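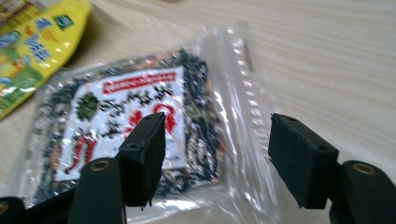

Council took 6 months to answer my objection, is that even legal?

plandside_kiri
Hi all, long-time reader, first post. I put in an objection to a decision by our council (they refused my permit for a home food business, packing snacks in my converted garage) and the internal review came back yesterday. It took 6 months! The letter is two paragraphs. It says the original decision is "affirmed having regard to all relevant matters" and that's it, no reasons, nothing about the traffic stuff I wrote pages on. Can I make them tell me why? And have I lost my chance to go to the tribunal because they took so long?
Kiri Pomare

Otari40
Short version, ask for a statement of reasons in writing, today if you can. In most states there's a right to request one, but the clock starts when you get the decision and it's often 28 days. Don't ring them, email so you've got the time on it.

Flernard
Sorry but I reckon people get too hung up on reasons. You ask for the statement, some officer writes a nice tidy one after the fact that patches every hole in the first letter, and you've handed them a better case than they had. Go straight to the tribunal. If it's merits review the member looks at it all fresh anyway and nobody much cares what the council was thinking.

Otari40
Disagree pretty strongly there. If the statement leaves out the traffic report altogether that's gold, you can argue they never considered it. And you need to know what you're answering. Last one I helped a neighbour with, the real problem was the waste water and she'd spent all her energy on parking.

Flernard
Gold for judicial review maybe. Who here can afford judicial review? I can't.

plandside_kiri
Not me either! Sorry, what's the difference? The letter says "review" all the way through and I thought it was all one thing.

noeline_mcp
Merits review is the tribunal standing in the council's shoes and making the decision again, and you can bring new evidence. Judicial review is a court asking whether the decision was made lawfully - if you win it usually just goes back to the council, who can knock you back again properly this time. I did eleven years behind a counter in a licensing branch (state, not local) and I'd say most people who walked in wanting the second one needed the first.
On the delay, have a look at the Act your permit was made under. Some of them say that if there's no answer in a set time the application is deemed refused, and you can go off to the tribunal from then. So check whether your time limit runs from the deemed date or from the letter. That's the bit I'd be worried about, Kiri.
Noeline McPhee

plandside_kiri
Oh no. I hadn't even thought of that. It's the planning one, I'll dig it out tonight.

Baxter
If you are out of time you can apply for an extension in the same form, there's a box for it. I was 15 days over and got mine, I just explained I'd been waiting on the council and attached the emails. Member was perfectly reasonable.

Flernard
Depends on the tribunal. Some limits can't be extended at all, so don't bank on it.

Baxter
Fair enough, mine was a dog registration matter so could be different.

Otari40
Also try the Ombudsman about the delay. Free, and separate from all this. They won't change the decision but councils do hate getting the letter.

plandside_kiri
Update: emailed for the reasons at 4.40pm and have the tribunal form half filled in, fee and all. Doing both, sorry Flernard! Does anyone know if I attach the traffic report now or wait until they ask for it?

noeline_mcp
Attach it now and keep a copy.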